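Futa (delivery robot simulation cell)

Futa is a test cell for pavement delivery robots, made up of one six-wheeled machine, a rolling bench and a simulated city district in which the machine's software can be driven for as long as anyone likes. It was put together by the engineer Rostyslav Boiko and is best known among hobby builders for its unusually thorough setup notes, which have been copied, argued over and improved many times. The physical robot is called Ornero. The simulated district is called Besson.

Overview

The cell works by tricking Ornero in the nicest possible way. The robot stands on the rolling bench with all six wheels on driven rollers, and its cameras are unplugged from the main computer. In their place the computer receives pictures rendered from Besson, drawn from the point where the robot's front camera would be. When the software decides to move, the real motors turn, the rollers measure how far, and the view in the simulator moves along to match. The robot's own code runs unchanged, on its own computer, with its own battery and its own warm gearboxes.

This mix of real and simulated parts is usually called hardware in the loop. Its great charm is that it catches faults which a pure simulation would miss, such as a tired motor or a loose connector, and does so indoors with a kettle close at hand.

The district

Besson is a small piece of an invented city with shopfronts, brick upper storeys, trees and street furniture. The ground gets far more attention than the buildings. Boiko has always held that a delivery robot spends its life looking at paving, and the joints, stains and changes of surface in Besson were modelled before a single window was. A concrete joint seen at a slant can look very much like a kerb to a poorly tuned edge detector, and early versions of the software stopped dead at nearly every one of them.

Street furniture came next. Hydrants, lamp bases and newspaper boxes stand close to the places where a robot would want to wait before crossing, and they are good test objects for the same reason they are a nuisance outdoors: they are narrow, solid and easy to clip with a rear wheel.

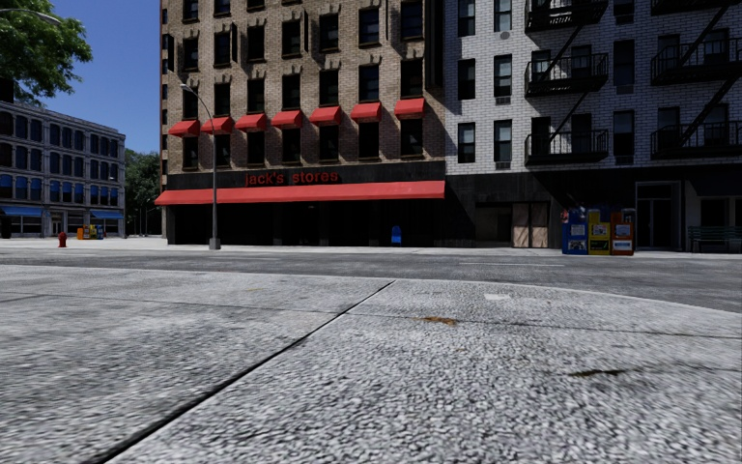 A street corner in the simulated district, with concrete paving in front, an asphalt road beyond and newspaper boxes on the far pavement.

Each corner in the district has a start point, written as a position and a heading. A run begins by placing the virtual robot on a start point and letting the software find its bearings from the view. If the cell is properly set up this takes a few seconds. If it isn't, the robot tends to believe it is standing slightly to one side of itself, and the rest of the run is a lovely demonstration of how much trouble a small error can cause.

Setting up the cell

Setting up is done in a fixed order, and the notes are firm on this point. The bench is levelled first, corner by corner, with the robot off it. Ornero is then lowered on and the side straps are tightened until the body can't wander, but can still settle on its springs. Straps pulled too tight lift weight from the middle wheels, which then slip on their rollers and report distances that never happened.

Roller calibration follows. The operator commands 16 full wheel turns forwards and the same number back, and compares the roller count with the motor count for each wheel. A wheel that disagrees with its neighbours is cleaned and tried again before any number in the software is touched. Boiko's notes put this rather strongly: clean first, measure second, type last.

The camera match is the slowest part and, to many people, the most satisfying. A printed grid is placed in front of the real camera, and the same grid is shown to the virtual one. The two pictures are laid over each other and the lens settings of the virtual camera are adjusted until the lines agree all the way to the corners. The height of the virtual camera is set with a tape measure held against the real one. A wrong height makes the paving appear to slide by at the wrong speed, and the software, quite reasonably, decides that its wheels are lying.

Last comes timing. The delay between a wheel turning and the view moving has to stay short and, above all, steady. The software copes well with a constant lag and badly with one that changes. A timing utility called Tela sends 1,000 short pulses through the whole chain and plots the result as a single curve. A clean curve has one narrow peak. Two peaks nearly always mean that something else is running on the rendering computer, and the cure is to find it and close it.

Routine care

The cell is kept in good order by small jobs done often. Rollers are wiped before each session, as tyre dust builds up into a smooth film that feels like nothing under a finger and ruins the distance readings. Strap buckles are checked at the same time. The bench bearings are greased after every 300 hours of running, with the old grease pushed fully out.

Tyres wear faster on rollers than on paving. The front pair goes first and is swapped with the rear pair at the halfway point. After any change of tyre the roller calibration has to be done again from the start, even when the new tyres came out of the same box as the old ones.

Known faults

The longest-running fault in the cell's history is known as the 519 fault, after the code shown on the bench controller. It stopped runs at random and was blamed in turn on the power supply, the network cable and the rendering computer. The cause was a roller sensor whose plug worked loose when the bench shook at one particular speed - a brisk walking pace, and so the speed used most. The repair was a longer cable with a proper clamp. The notes record it on 24/04/2021 in one line, followed by a row of exclamation marks.

A second fault affects steering. Ornero turns by driving its left and right wheels at different speeds, and on rollers it can't swing its body round as it would outdoors. The turn is worked out from the speed difference and passed to the simulator. With a weak motor on one side, the view drifts slowly round during what should be a straight run. Swapping the suspect motor with its opposite number shows quickly where the trouble lies: if the drift changes direction, the motor is replaced.

See also

Hardware in the loop
Rolling road
Camera calibration
Wheel odometry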